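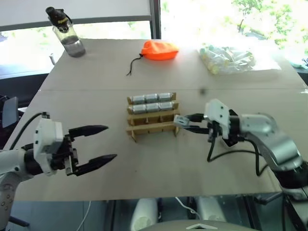 Patio heater tips, quick ones, before the cool evenings get here

Pulled ours out of the shed in August because the evenings up here in Villilport turn fast. Notes from a few seasons of doing it wrong. Mostly about the tall propane kind, some electric stuff near the bottom.

Before first use

Brush out the burner. Spiders love the little tube under the pilot and they will web it solid over the summer. Soft brush or a pipe cleaner, a puff of canned air, done. Don't poke at the orifice with wire, you'll change the size of the hole and then the flame goes yellow and sooty.

Check the hose. Bend it along its length and look for cracks. Dish soap and water on every fitting with the gas on and the burner off. Bubbles = leak. Shut the tank, tighten, try again. Still bubbles, replace the part. No tape on a propane hose, ever.

Wipe the reflector. Dull reflector throws a lot less heat down. Warm water, bit of dish soap, soft cloth, dry it well. No steel wool, it scratches and then rusts in the scratches.

Pilot won't stay lit

Nine times in ten it's the thermocouple. Gas off, let everything cool, rub the tip lightly with fine sandpaper, make sure it sits right in the pilot flame. Hold the knob in longer than you think, a good 35 seconds on mine. New tank? There's air in the line, so hold it longer the first time.

Still nothing? Close the tank valve all the way, wait a minute, open it slowly. Opening fast trips the flow limiter and you get a sad little flame. I took a whole heater apart once over this. Slow valve, that was the entire fix.

Ours is a Costel, bought in 2006, on its third thermocouple. The part fits with one small wrench. Check the thread against the old one before you pay, I have two wrong ones in a drawer.

Where to put it

Flat ground. Pavers that have sunk on one side are not flat, get a level on them. Fill the base with water or sand, whichever the manual says (ours says sand). An empty base tips over in a decent breeze.

Keep it well away from umbrellas, awnings, string lights and that vine you've been meaning to cut back. Clearance numbers are on the label, usually the back of the post. Go by those over anything I say. And outdoors means outdoors. Not the garage with the door up, not a tent with the sides down.

Put the chairs where the wind isn't. A windbreak on one side did more for us than a second heater. Half-height fence panel, row of big planters, whatever you have. Just don't box in all four sides.

Electric ones

Wall mounted infrared is great over a bench. It heats you and not the air so aim matters more than wattage. Tilt it toward laps, not heads. Hot scalp and cold knees is miserable.

Give it its own outlet, outdoor rated, GFCI. Skip the extension cord. Our Tristonon kept tripping when the fridge on the porch kicked in, moved it to another circuit and it's been fine.

Running it for less

Light it ten minutes before people sit down, not an hour. Turn it to medium once everybody's settled, they wont notice. Blankets in a lidded bin by the door. An outdoor rug helps too, cold comes up through stone.

Weigh the tank on a bathroom scale before guests come. The empty weight is stamped on the collar after TW. Subtract and you know what's left. Keep the spare outside, upright, never in the basement.

Putting it away

Gas off at the tank first, let the flame die, then the knob. Cool completly before you touch the cover. A cover over a damp heater gives you rust by spring, so towel it down and pick a dry afternoon. Thin coat of car wax on the post if it's stainless. Disconnect the tank, plastic cap on the valve, little bag with a rubber band over the burner end for the spiders.

Write the thermocouple part number inside the door with a marker. You'll want it next year.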